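讲稿备注：小厨房里的碗和锅

Tumham 社区学习中心，星期二晚上的讲座

（开场，慢一点说）

大家晚上好。中文是我长大以后才学的语言，所以我把要说的话先写下来。如果哪个词用得奇怪，请大家举手告诉我，我会换一个词再说一遍。

今天的题目很小，就是碗和锅。我搬到 Tumham 以后住过两个地方，第一个地方的厨房只有一扇门那么宽，灶台旁边放下一块菜板以后，就没有地方放别的东西了。我在那里住了一年多，学会了一件事：做饭以前，要先想好空的碗放在哪里。

（停一下，喝水）

第一部分：先放碗，后开火

很多人做饭的顺序是先把锅放在火上，然后再去柜子里找碗。我以前也是这样。锅里的汤开了，我一只手拿着勺子，另一只手打开柜门，碗在最下面，上面还压着盘子。结果汤溢出来，灶台要擦很久。

后来我改了顺序。开火以前，我把要用的碗拿出来，放在锅的旁边，碗口朝上，里面什么也不放。碗和碗之间可以靠得很近，但是不要叠起来。叠起来的碗，上面那只的底如果没有擦干净，会弄脏下面那只的里面。

碗应该放在锅的哪一边？我的习惯是：锅柄朝右，碗在左边。我用右手拿锅，往左边倒，手腕比较舒服。如果您用左手，请反过来。这个方法我是在 Morar 的一个烹饪班上学到的，那里的桌子很长，每个人只有一小段，大家都必须把东西排得很整齐。

（这里可以问听众：有没有人用左手？等他们回答，不要着急。）

第二部分：一只小锅够不够

我常常被问到，一个人住，应该买多大的锅。我的回答是，先用水试。拿您平时喝汤的碗，装满水，倒进锅里，再装一碗，再倒进去。如果水离锅边还有两个手指宽，这只锅就合适。我家里的小锅可以装1000毫升，煮面的时候有一点紧，煮粥正好。

还有重量。我用厨房秤称过我的锅，空的时候是832克。听起来不重，但是装了汤以后，一只手拿就不太稳。所以我倒汤的时候，会用毛巾垫着锅的另一边。长柄的锅特别要注意这一点，因为手离锅身比较远，越远越觉得重。

不锈钢的锅有一个好处，脏了看得见。灯光照在锅底上，哪里还有水垢，哪里有一点黄色，一眼就知道。白色的碗也一样。我有一段时间用深蓝色的碗，很漂亮，可是我总是不放心它洗干净了没有，要用手指去摸。

水垢的办法：一点白醋，加水，小火煮3分钟，关火，等它凉了再擦。不要用钢丝球，会留下很细的线。这些线没有害处，但是我不喜欢看。

（备注：上次在 Skesdale 讲的时候，有人想知道醋的品牌。不要推荐品牌，说最便宜的就可以。）

第三部分：挂起来，还是放进去

锅柄的末端常常有一个小孔，可以挂在钩子上。我支持挂锅，可是有两个条件。第一，钩子不要装在灶的正上方，油烟会粘在锅上，您每次用以前都要再洗。第二，挂以前要把锅擦干，水会顺着锅柄流到墙上，时间长了墙上有一条印子。我第一个厨房的墙上就有这样一条印子，搬走的时候我刷了两次漆才盖住。

碗不能挂，只能放。如果柜子很浅，可以把碗放进锅里面，这样省一个位置。但是请在中间垫一张纸或者一块布。我没有垫过布，有一只碗的底在锅里磨出了灰色的一圈，后来用小苏打擦掉了一部分，没有全部擦掉。

（如果时间不够，跳过下面这一段。）

关于桌子的颜色，我也想说几句。深色的桌面上放白碗，位置看得很清楚，晚上灯不太亮的时候也不容易碰倒。浅色桌面上我会铺一块深色的布。有一位朋友说这太讲究了，我承认有一点。可是我打破过碗，扫瓷片比铺布麻烦得多。

第四部分：请大家自己排一次

现在请看屏幕。第二张里有白碗，两只并排，锅在它们的右边，长柄朝右，碗和锅都是空的。请大家先看一会儿，然后在自己的桌子上用杯子和盘子试着排一次。我会走下来看，不会打分。

（换图，不要讲太快。）
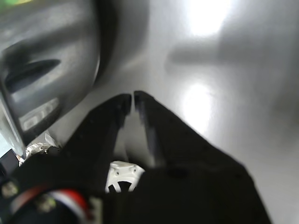
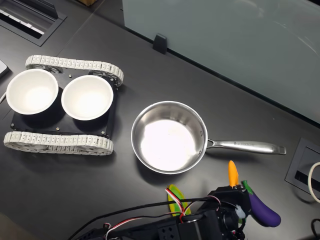 坐在后排的一位听众不太同意，说她在 Arsenault 住的时候，厨房里一直是锅在左边、碗在右边，她也用右手，但是她先把锅放下，再用勺子一勺一勺地盛，从来不端着锅倒，所以锅柄朝哪边对她来说没有关系。她还说，用勺子盛，面条和汤可以分得比较平均，孩子们就不会吵架了。

（我的回答写在这里，免得忘记：她说得对。我讲的是倒汤的方法。如果用勺子，碗离锅近就可以，左边右边都行。锅柄还是不要伸到灶台外面，走过去的时候衣服会挂住。）

提问时间大概十分钟。可能会有人问木碗能不能这样用。可以，但是木碗不要泡在水里，洗完马上擦。也可能会有人问微波炉，我不太懂，请他们看碗底的说明。

结束以前，提醒大家把借用的杯子放回门口的推车上，盘子请放在水池左边，我来洗。

Tumham 社区学习中心 | 联系我们 | 版权所有，转载请先询问 | 返回顶部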